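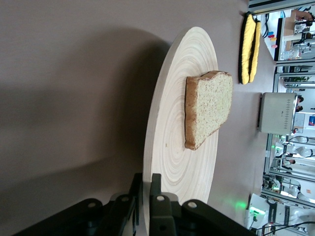 Who may claim the breakfast allowance at Bilwood House?
Any lodger whose name was entered in the register before April.

Modupe Iyamu read the rule twice and lowered the paper. Her claim, No. 2819, had been returned by the Office of Lodgings with one word written across it: "Unregistered." She had lived in Room 32 for nine years. 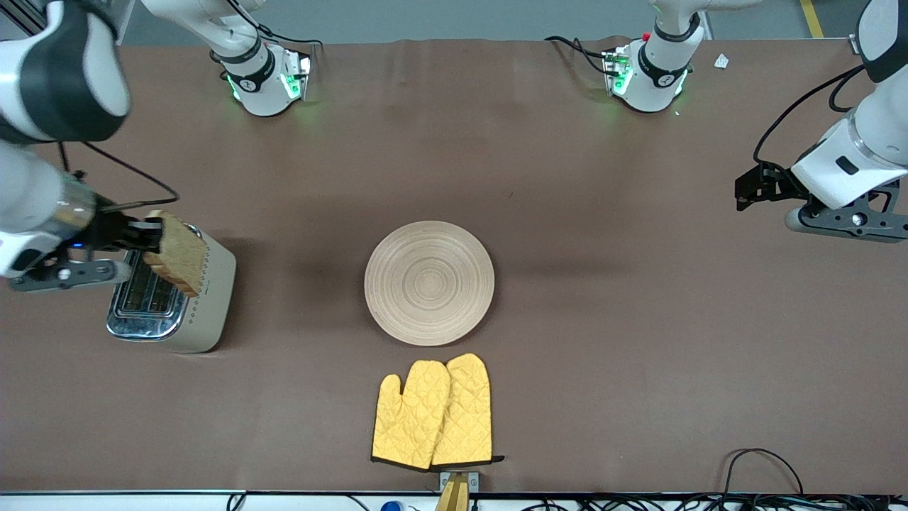
Toast held above a toaster on brown paper.

The clerk, Mr. Afolabi, received her at the counter with courtesy. The register, he regretted to state, listed Room 32 as vacant. A vacant room could not be hungry.

"Then who has been paying the rent?" she asked.

Mr. Afolabi consulted page 222. The rent had been received in full, he confirmed, and the Office was grateful to the room. 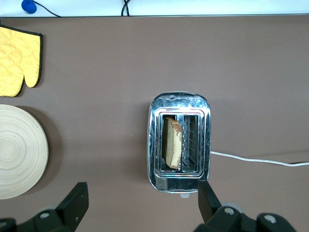
Oven mitt, round board and chrome toaster.

She asked for a pen and signed the next form "Room 32." It was approved before noon.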